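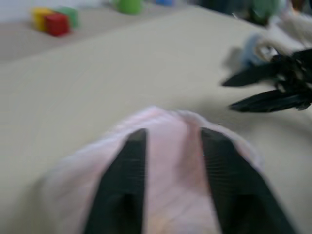 How often does a child's play table need clearing? Once a day is enough for most households, ideally at the same hour, with a wipe-down at the end of the week.

The families we visited in Tenbridge this October had all come to some version of that by trial and error. None of them owned much special furniture. What they had was a low table, a place to put things, and a rule about what stayed out overnight.

Aslı Tokgöz has two children under six and a front room that doubles as an office. Her table is cleared at 6:30 p.m., before dinner. Blocks go first. They are the easiest to sort and the worst to step on, and her older son can do them alone. Anything soft goes next: doll clothes, scarves, scraps from the dress-up drawer, the thin bags that party favors come in.

"The soft stuff used to sit there for days," she said. "It doesn't look like a mess until you try to find something under it."

She keeps cloth in one bin and throws out any plastic bag the same evening. Thin plastic is a suffocation hazard for small children, and she does not save it for crafts.

Up the road, Eilif Tveit took the opposite approach to blocks. He leaves a few out all the time. His daughter is three, and he noticed that an empty table sent her straight to the kitchen, while a handful of blocks in plain colors kept her busy long enough for him to get lunch on. The rest of the set, 79 pieces when he bought it secondhand, lives in a lidded crate under the stairs. He swaps the pieces on Sunday.

"Five blocks is plenty," he said. "She builds the same thing anyway."

Storage was where opinions split. Tveit's crate is a Fodholm, bought for garden tools. Tokgöz has open bins from Skov and says a lid would end the whole arrangement, as her children will not lift one. Mahsa Arabzadeh, who runs a home day care with space for up to 20 children, uses both. Open bins are for the day's toys, and lidded ones hold everything on rotation. She labels the lids with colored tape because most of her group can't read yet.

Arabzadeh is also the strictest about surfaces. Her tables are pale and have no pattern, which she prefers since a lost bead or a smear of glue shows up right away. She wipes them with warm water and dish soap, lets them dry, and puts nothing back until they are. Fabric that has been chewed goes into the wash that night in a mesh bag. Blocks with a painted finish get a damp cloth and are never soaked.

For families starting from a full table, her advice is to sort by material before sorting by toy. Hard things in one pile, soft things in another, paper in a third. It takes less thought, and children can join in.

Tokgöz tried it the week we visited. The paper pile was the biggest.

We use cookies to improve your experience on this site. By continuing to browse, you accept our cookie policy.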